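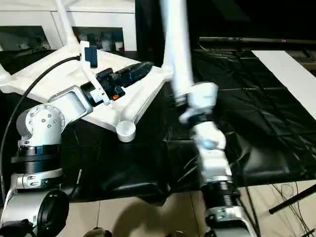
You don't need a talk about flat-pack, Manon Hiebert told me in the corridor, you need to read the leaflet. Fine. Start with that. Let them laugh, then ask who has read one all the way through. Wait longer than is comfortable.

Opening slide stays up for all of this. Large white plastic frame, white legs, black plastic sheet over the table. Point to the foot at the lower right corner, the short one with the open top like a cup. Come back to it later, under "ends".

Sheet first

I am a late convert to the sheet. For years I put things together on bare carpet and paid for it in washers. A black sheet shows up white parts nicely and hides every black screw you own. Say this slowly, it's the only useful sentence before the break.

Glossy plastic also wrinkles. Small parts go into a fold and stay there until you pick the sheet up by the corners to shake it out on the lawn. Mention the Ostlow shoe rack. Don't tell the whole Ostlow story. (If they ask: two pegs, one hedge, one neighbour.)

Let the sheet hang over the front edge if it wants to. Don't kneel on the bit that hangs.

Working height

Table, if you have one big enough. The floor is free and looks heroic, and at my age getting up from it is a separate job. Fulgencio Miranda will be in the second row and will say trestles. Agree with him quickly or we'll be there until lunch.

Which way up

A frame with legs has two ways up and the leaflet picks one without telling you. My Ormsby drying stand was drawn from underneath on pages one to four and from above on page five. I built a very handsome thing for holding wet socks against the floor.

Rule I use: find the end that touches the ground, put a pencil cross on it, rub the cross out later. I have never rubbed one out.

Ends

Back to the cup on the slide. When you meet an open end like this on anything you're building, stop and ask what it's for before you push something into it. Some take a leg, some take a cap, some are just how the part was moulded. I don't know a polite way to get a cap out of the wrong one. I know an impolite way and it involves a butter knife. HOLD UP KNIFE.

Force

Plastic gives, then it doesn't. Push by hand until all the legs are started, then go round again. Don't finish one corner because it's going well. Corners that go well are borrowing from the others.

Mallet question will come. Rubber, through a folded towel, and only after you've looked inside the socket. Miranda says never. Miranda owns 14 mallets.

Spare parts

Read out the Skotex bag label here: "5 fixings supplied". The steps use four. Pause. I kept the fifth in a jar with the others, and at the last count, in February, there were 283 items in that jar and I could name the furniture for three of them.

Someone will ask if they can throw theirs away. Yes. It will be needed the next morning, by 9 o'clock.

If running short, cut Force and go straight to the jar.

Questions

Take the sheet question first. Repeat it for the back. Don't get drawn on glue. Knife back in bag before leaving the stage, see last year.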